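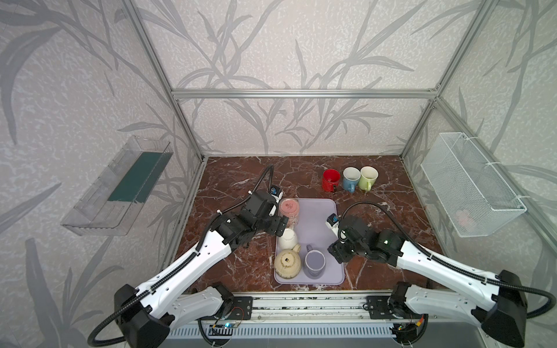
**Ticket: film diary import drops reviews and mangles ratings**
**Opened:** May 6, 2026
**Product:** Kiltari (web, paid plan)
**Status:** open

Hi Kiltari folks! I've been keeping a movie diary since college, first in a notebook, then in Mesico, and now that Mesico is shutting down its export page I'm trying to get everything over to you before it goes. Most of it came across fine and I love how the year view looks. But some of my reviews have gone missing and a bunch of my ratings are wrong, and I've spent enough evenings poking at it that I figured I'd write it all down in one go.

What I have: one CSV file from Mesico, 1,618 diary entries, each with title, release year, date watched, star rating, rewatch yes/no and review text. Your help page says the limit is 3,000 rows per file, so I should be well under.

**What happens**

The import runs, the bar goes green, and it says "Import complete" with no warnings. Then I go to my diary and the long reviews aren't there. The film is there, the date is there, the review box is blank. Short ones ("fun, too long, great dog") are all fine. It's the ones where I rambled on about the ending for a page that vanish, and of course those are the ones I care about!

Separately, anything I gave a half star is rounded down. I had *Nonholm* (the one with the stranded survey crew on the ice moon) at three and a half and it's now sitting at three, which feels rude to a movie I've seen four times.

**What I've tried**

1. Imported the same file again with "replace existing" ticked. Same result.
2. Different browser, then a private window with no add-ons. Same.
3. Opened the file in a spreadsheet and saved it as a fresh CSV. This made it worse - all my dates flipped to day first, and I apparently watched a lot of movies in January. I undid that import with your rollback button (thank you for having one).
4. Opened the original in a plain text editor and looked at one of the missing reviews, my long one for *Nonholm*. It has paragraph breaks in it. The short reviews don't.
5. Took the paragraph breaks out of that one review by hand and imported a tiny test file with just that row. The whole review came through, every word of my complaining about the airlock scene.

So I'm pretty sure it's the line breaks and has nothing to do with length.

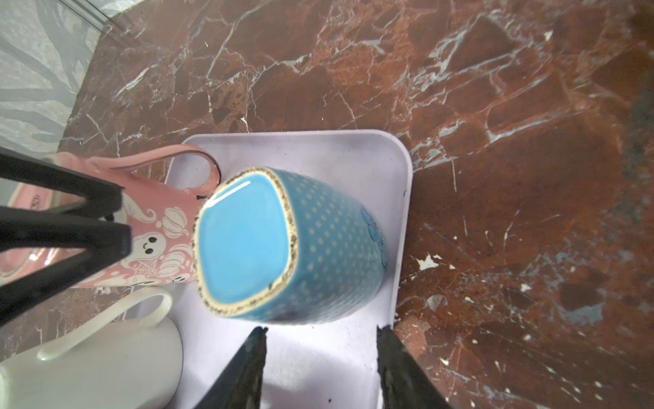

I then made a slightly bigger test with 15 rows, a mix of long and short, half stars and whole stars. With line breaks left in, every multi-paragraph review went blank. With them swapped for a space, every review came in. The ratings were rounded down both times, so I think that's its own problem.

On the ratings: Mesico writes them as 3.5, 4.5 and so on. I tried 3,5 with a comma (in quotes so it wouldn't split the column) and got no rating at all. I tried 7 on the off chance you count out of ten behind the scenes, and it gave me five stars. *Nonholm* is good but it isn't that good.

**One more thing, maybe related**

There are two movies called *Nicholas* in my diary, the old courtroom one and the newer remake with the robot judge. Both came in as the remake, even though the release year is in the file. I can fix this by hand, it's just two entries, but it makes me wonder if the year column is being read at all. I haven't tested that properly. I did check a couple of other remakes and they matched the right version, so maybe it's only this title.

**What I'm hoping for**

- Can the importer keep paragraph breaks? I can strip them all out if I have to, but then every long review is one giant brick of text.
- Is there a way to bring in half stars right now? I can set them on the site by clicking, so I know you support them.
- If there's a fix coming, should I wait, or will "replace existing" overwrite the ratings I've already corrected? I've redone nearly 3 years' worth by hand and would cry.

I've attached the original Mesico file, the 15-row test with line breaks, and the same test without them. The reviews are full of spoilers, so if whoever picks this up hasn't seen *Nonholm* yet, skip row 9.

**Update, same evening:** tried the import from the phone app as well. Half stars still round down, but the long reviews come in with just their first paragraph instead of blank. I rolled that one back too and I'm leaving the account alone until I hear from you.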